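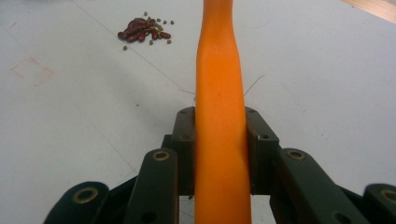 The Nallesport mayoral poll gave Atetti a lead of 12 points among 1,122 likely voters, and we doubt the lead was that wide. Weighting does less than its users claim. Squeezing a sample to fit the census is a bit like the two pads gripping the orange piece in Figure 1: the part under pressure looks wider and flatter. Ruddock's reweighting moved the lead by only 2 points.

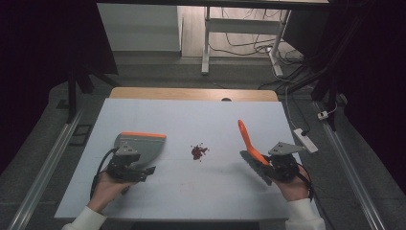 **Figure 1.** Upright orange piece held between two pads (top); dark red granules on a light sheet (bottom).

Sosa argues that late deciders explain the rest. Perhaps, but her December recontact survey never asked when people decided.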